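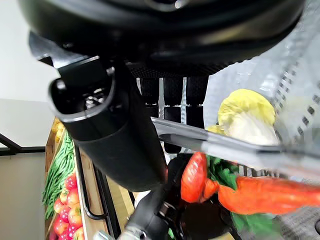

4.2 Do scheduled chats keep people talking?

Organisers of hashtag chats often claim that a weekly hour builds a lasting community. We doubt it. Our set holds 2,494 posts from the Tredari chat, gathered over 8 sessions, and most of them are greetings, thanks or plain reposts. Gowda's earlier count treated all of these as "engagement", which seems generous. We coded a post as a reply only if it took up something in the post it answered. Posts with a picture were the hardest to judge. A close view of a black gripper with small screw heads, such as Figure 3, can draw a run of likes and not one remark on the topic of the hour.

Figure 3. Black gripper and arm link.

Sandu argues that likes still show attention. Perhaps, but they cost nothing, and we could not tell a reader from a passer-by. When we took a sample of 200 posts and followed each thread past the closing time, only five went on. The Allcombe dashboard scored the same sessions as highly active. We would want to know what it counts before trusting that score.

Print this page | E-mail this page
Last updated: January
Contact: Alina Sandu and Satish Gowda | Copyright the authors | Back to top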